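Chapter 7
Small Containers and Closures

7.1 Introduction

A container is judged by what it keeps in and what it keeps out. For goods sold in small amounts, such as creams, tablets, glue, spices, and ink, the closure does most of this work. The body of a small container seldom fails in normal use. The closure is opened and shut many times, often by people who pay no attention to it, and most leaks and spoiled contents can be traced to that part.

This chapter covers containers with a volume of 400 milliliters or less. Larger vessels are treated in Chapter 8, where stacking load becomes the main concern. The reader should know the terms finish, land, and liner from Chapter 2 before going on.

7.2 Shape and Grip

The cylinder is the most common form for small containers. It has no corners where stress can collect, it can be labeled by rolling, and it can be filled in any rotation. Its weakness is grip. A smooth cylinder of small diameter gives the fingers little to push against when a cap is turned, so the torque needed to open it must be kept low. Designers raise the usable torque by adding ribs, by flattening two sides, or by widening the cap.

Color is often used to set the closure apart from the body. A contrasting rim shows the user where the container opens and shows the line inspector whether the cap is seated level.

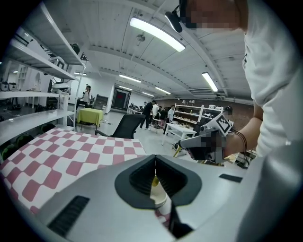
Figure 7.1 A small cream-white cylindrical item with yellow at the top.

Print is normally placed on the body and kept clear of the closure, where rubbing is heaviest. Pale inks on a pale body wear out of sight sooner than dark inks do, and should not be used for dosage or safety text.

7.3 Types of Closure

Closures for small containers fall into 2 main groups, threaded and friction. A threaded closure is held by the slope of the thread and sealed by pressure on the liner. A friction closure is held by the fit between cap and neck. The Durrani trial, discussed in Section 7.6, ran both types through 4000 openings. The threaded caps lost torque slowly over the full trial. The friction caps held steady for the first 1000 openings and then loosened quickly.

Section 7.4 gives the method for measuring opening torque. Section 7.5 covers liners, and Section 7.6 covers wear. Problems marked with a star require the tables in Appendix C, prepared by Saqib Jatoi.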